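Electric Buses in Hatham: Project Report

Submitted 5th July

3. Results

Our group compared the diesel buses on the Havow line with the 6 electric buses which the town bought in November. We used the public timetable data and a short survey, and received 431 answers. Most passengers found the electric buses more quiet, but many were not happy with the heating.

The battery is charged at the Faulkner depot during the night. On cold mornings the range becomes shorter – the last trip must then be done by a diesel bus. 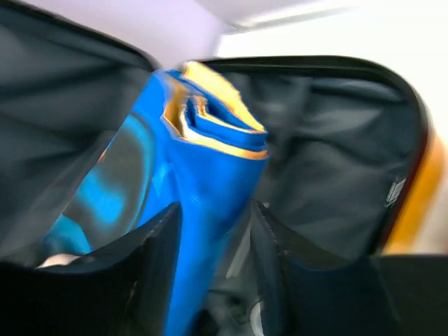

One passenger wrote in the survey that she does not care what drives the bus, as long as it comes every ten minutes also in the evening. Several other answers were similar, so we added waiting time to our comparison.

4. Limits of the work

We had no data about repair costs.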